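Preguntas frecuentes sobre la recogida de demostraciones en Traneto

Me llegan siempre las mismas dudas por correo, así que las junto aquí y me ahorro copiar y pegar. Si la tuya no está, escríbeme igual (tardo, pero contesto).

¿Qué es una demostración para vosotros?
Un episodio completo de una tarea, teleoperado por una persona, con las imágenes, las posiciones de las articulaciones y la orden de la pinza. Si te quedas a medias, se guarda aparte y no cuenta.

¿Por qué tanta cocina simulada?
¡Porque puedo repetirla mil veces sin fregar nada! Además, en Girker, que es nuestro simulador, cambio los muebles, la luz y los azulejos con una línea de configuración. Las tareas de tazas y cafetera son mis favoritas: parecen una tontería hasta que te toca agarrar un asa.

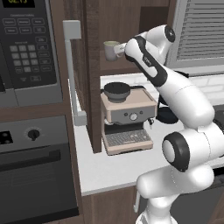 Con las asas, mi consejo es ir despacio en los últimos centímetros y cerrar la pinza una sola vez. Si abres y cierras cinco veces buscando el punto bueno, el modelo aprende justo eso, a dudar – y luego no hay quien se lo quite.

¿Cuántos episodios hacen falta?
Depende de la tarea. Para la última tanda grabamos 3000 y nos quedamos con 2700 después de la revisión. Con tandas más pequeñas también se puede empezar a entrenar, pero yo no sacaría conclusiones.

¿Qué tiráis a la basura?
Golpes contra los armarios, pausas largas, objetos que atraviesan una balda (cosas de la física) y episodios en los que el operador se ha ido claramente a por un café. Los errores que se corrigen bien sí los guardo, y van con su etiqueta.

¿Cuánto se tarda en aprender a teleoperar?
Una tarde para cogerle el aire. A Alina Nistor le pedí 37 episodios de prueba en septiembre y los últimos ya entraron en el conjunto sin tocar nada.

¿Puedo usar mis propios mandos?
Sí, si Trorno los reconoce. Calíbralos antes de cada sesión, por favor, y apunta el modelo en el campo de notas. Los episodios se suben al terminar, con la tarea elegida en el desplegable y tu alias de operador.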